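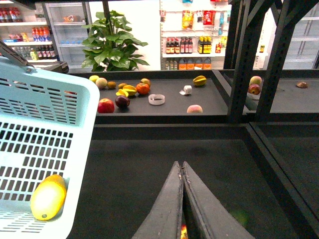
4.2 开放日演示:果架取货与入篮

本节供现场演示人员使用,适用于Kustora取货单元在Stornthorpe展厅开放日的演示。开机与回零见4.1节,设备须已处于待机状态。

1. 确认购物篮放在果架前方,篮口朝上。篮子位置变动后,须重新执行“篮位标定”。

2. 检查上层托盘。水果可以散放,品种可以混放,苹果、柠檬、杨桃等均在识别清单内。托盘上如有清单以外的物品,程序会跳过,不作抓取。

3. 在操作屏选择“演示”,再选“单件取货”。速度设为10%,确认路径无误后再调至演示速度。

4. 请参观者退到地面黄线以外,然后按“开始”。

5. 夹爪接近水果时,观察屏幕上的腕部相机画面。目标框应落在单个水果上。两个苹果紧靠在一起时,目标框可能同时覆盖两者,此时按“暂停”,用“下一目标”改选。

6. 水果入篮后,夹爪自动退回等待位。篮内水果达到9个时,程序停止并提示清篮。

注意:熟透的桃子和柿子容易压伤。抓取前将夹持力档位调到“软”,演示苹果时可恢复“标准”。

注意:果架的金属立柱带孔,侧面装有透明板。强光下透明板会产生反光,影响识别。展厅射灯请勿正对该侧。

警告:机械臂运动期间,不得伸手整理托盘或取出篮内水果。需要人工介入时,先按急停,待状态灯变红后再靠近。

7. 演示结束后按“归位”,等待4秒,再关闭伺服电源。清空购物篮,检查夹爪指面有无果汁残留,用微湿软布擦净。

8. 填写演示记录,写明场次、抓取次数和暂停原因。

常见提示
代码121:篮位丢失。重新标定篮位后按“继续”。
目标为空:托盘内没有可抓取的水果,补货后按“刷新”。

参观者提问涉及价格或交货期的,请转给Corard公司的Mariann Kozma。技术问题由Dezső Jakab答复。

本节修订日期:03/09/2020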